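October 26, 2021

Handheld gripper rules, second go. First draft was mine and Toon pulled it apart, fair enough. Writing it down again before I forget what we agreed.

Carrying. Fingers closed, power off at the grip, not at the battery. Through doors and into the lift one person at a time with a unit, second person holds the door. Assunta wants it written that you don't press buttons with the gripper. Agreed, it goes in. Fingertips are soft and the pads from Presora take 3 weeks to arrive.

Recording off whenever you leave the marked area. Corridor, landing, lift, all of it counts as outside. Trinidad asked about people walking through who havent signed the form. Rule for now - stop, say so out loud, start a new take. No trimming afterwards by whoever was holding it. Faces get blurred before anything goes to the shared drive, no exceptions for staff.
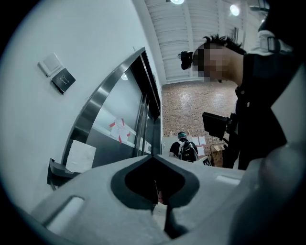 Start check, same order every time: lens wiped, fingers open and shut fully, strap on, screen shows live view, clock matches the logging machine. If the clock is off, don't fix it mid-session, note the offset and carry on. Yhon lost most of a morning in March to a clock someone had kindly corrected halfway.

Grip force. Limit setting is 100 out of 255 for all household objects. Above that ask Facundo and write down why. He says 32 is plenty for paper cups, I've not tried it. Table of settings is in the Stetau folder, old one on the wall in Sepúlveda should come down.

Naming of takes - place, person, task, number. No spaces. Not "test", not "final". Found a folder called final_new again.

Stop words. "Stop" means everybody lowers the unit and stands still. "Hold" means keep position. We had been using both for the same thing, which is daft. Toon to say it at the start of each session untill it sticks.

Still open:
who signs off a unit after a drop. I say two people, Toon says one is enough if the check is done properly
whether the Skasetti rig comes under these rules or keeps its own sheet
batteries left charging overnight. Currently no. Trinidad wants yes with the metal box, need to ask the building first
left-handed grip, strap runs the wrong way and rubs, Assunta has an idea with a longer buckle end

Send draft to all tonight, comments in the doc and not by chat please. Printing it once Toon stops moving commas.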